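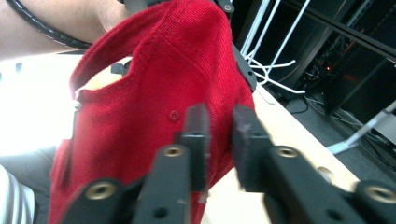 What is a transfer station?

It's a building where garbage gets dropped off by small trucks and loaded into big ones, so that only the big ones have to make the long drive to the landfill.

Transfer station (waste handling)

A transfer station is the middle stop between your curb and wherever your trash ends up. Some people call it the dump, and I did too for most of my life, but a dump is a place where garbage stays. At a transfer station it's supposed to be gone by the next day, often by the same evening. I've been writing these pages on trash and hauling for a while now and this is the one I get the most mail about, so I keep adding to it (sorry, it's gotten long!).

Other names you'll run into: tipping station, drop-off center, convenience center, recycling and recovery facility. The last one usually means there's some sorting going on too. Convenience centers tend to be the small kind, with a row of open containers you back up to and no building at all.

Background

Back when most towns had a landfill just past the last houses, there wasn't much need for a stop in between. The collection truck filled up, drove over, emptied out and went back to its route. Then the small landfills closed, the new ones were built farther out and much bigger, and a collection truck with a crew on board could lose half its day on the highway. Moving the load into a long trailer with one driver made a lot more sense.

Grorberg is the place I know best. The old town landfill there was capped and the transfer station went up right beside it, sharing the same gate and the same scale. The landfill its garbage goes to now is out past Flirkwood, and I rode along once in the passenger seat of a trailer truck. It's a long, dull drive with one very good pie stop.

How it works

You come in over the scale first. Somebody in the scale house (in Grorberg that was Bohdana Horobets for years, and she could guess a pickup load by eye and be embarrassingly close) takes your weight and asks what you've got. Then you drive onto the tipping floor, a big concrete slab with a roof over it, and unload where they point you. On the way out you get weighed again, and you pay for the difference.

Behind you, a wheel loader pushes the pile around. What happens next depends on the design of the place, and there are a few common ones.

Open-top. The floor sits one level above a tunnel, and the loader shoves everything through a slot into a trailer parked underneath. Simple and cheap to run. The loads don't pack very tight, though an operator with a good arm will tamp them down from above.

Compactor. A ram squeezes the garbage into the end of a closed container or trailer.

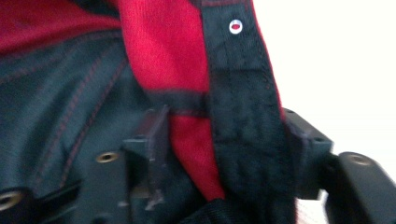

You get more weight into each trip that way, but the equipment costs more and when the ram is down, everything's down. Grorberg had a compactor for a time and went back to open-top, and I've heard at least four different explanations for that, depending on who was telling it.

Pit. Trucks tip into a deep pit and a machine down there crushes and moves the load. It's great for busy mornings, when everyone shows up at once, and the pit gives you somewhere to put it all. You don't see many new ones. They're hard to clean, and falls are a real worry.

Direct dump. The collection truck tips straight into the trailer through a hopper. No floor storage, so if there's no trailer waiting you wait too.

What it costs to use

The charge is called a tipping fee or gate fee, and it's nearly always set by weight, with a minimum for small loads. In Grorberg the minimum is $23, and that covers most people clearing out a closet or a shed. I took a whole pickup of basement junk there last October (wet carpet, never again) and my slip said 657 pounds. I'd have sworn it was half that.

Items with their own charge are common: tires, mattresses, anything with refrigerant in it. Bring those separately or load them last so they come off first. You'll save yourself digging through the rest of the load while a line of trucks watches you.

Some places also charge extra for an uncovered load, even if nothing blew off. Bring a tarp. A tarp with half its grommets torn out counts, as far as I can tell.

What they won't take

Rules vary a lot from one place to the next, so call ahead. Paint, solvents, pool chemicals, propane tanks and fluorescent tubes are usually turned away or sent to a separate hazardous waste day. Batteries are the big one lately. A lithium battery crushed by a loader can set the pile on fire, and floor fires are what the operators I've talked to worry about most. Isamu Ebihara ran the floor at Grorberg when I started visiting and he kept a bucket of the ones he'd picked out by hand in a single month, 594 of them, from toothbrushes mostly, and birthday cards that play music.

Smell, noise and neighbors

Nobody is thrilled to hear one's being built nearby. The usual answer is to keep the whole operation indoors, run misters for the dust, pull air in through the doors instead of letting it drift out, and clear the floor every night. 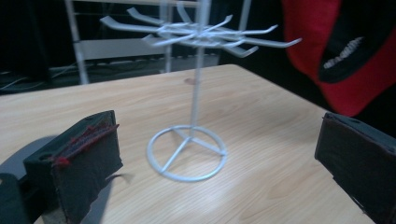 Clearing the floor is the part that matters most, if you ask me. A station that's emptied and hosed down each night hardly smells by morning. One that holds garbage over a weekend will let you know on Monday, and in July you'll know it from the road.

Truck traffic bothers people more than the smell in the long run. Flirkwood sends trailers around by the county road for that reason, and doesn't open the gate to commercial haulers before 6 a.m.

Who runs them

Some are owned by a city or county, some by private haulers, and plenty are a mix, where the public owns the land and a company works the floor under contract. Grorberg is the mixed kind. Kaneko has the floor contract and Akico does the long haul, and if your question is about hours or prices it's the town office you want, not either of them. Permits usually set a daily limit, and for Grorberg it's 900 tons, a number it has never come near while I've been paying attention.

See also: tipping fee, roll-off container, landfill, materials recovery facility, household hazardous waste day.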